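Doblar la ropa encima de la cama

Lleva años enseñando a doblar ropa en el taller Marquez, un local pequeñito del barrio donde caben como mucho doce personas, y todavía se le ilumina la cara cuando habla de camisas. «¡La camisa es lo mejor de todo el montón!», dice nada más sentarse. «Una toalla la dobla cualquiera, pero una camisa tiene cuello, tiene mangas, tiene su carácter».

Empezó en la lavandería Kutska, donde pasaban por sus manos alrededor de 100 prendas en una mañana. De allí se trajo la costumbre de abrochar solo 2 botones, el de arriba y uno del medio, y de alisar siempre desde el centro hacia los lados. Lo demás lo aprendió en casa, y en casa se dobla en la cama.

«Me dicen que una mesa es más cómoda, y puede ser, pero a mí la cama me encanta. Tienes sitio para extender las mangas enteras, te sientas al lado, pones la radio... Yo con una colcha acolchada trabajo feliz, porque la tela no resbala tanto».

El próximo curso arranca en mayo y ya hay 23 apuntados, así que habrá dos grupos. Le preguntamos por dónde empezarán. «Por la camisa blanca, claro. Se le ve cada arruga y aprendes rapidísimo. Primero el borde: lo coges, lo estiras un poco y miras si cae recto. Si el borde va bien, lo demás sale casi solo, de verdad, ¡es una alegría verlo!».
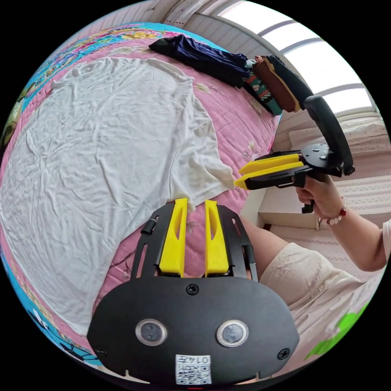
Las mangas las deja para el segundo día. «Van hacia atrás, una sobre otra, sin apretar. Y luego el bajo, en dos pliegues si el cajón es hondo o en tres si es de los estrechos».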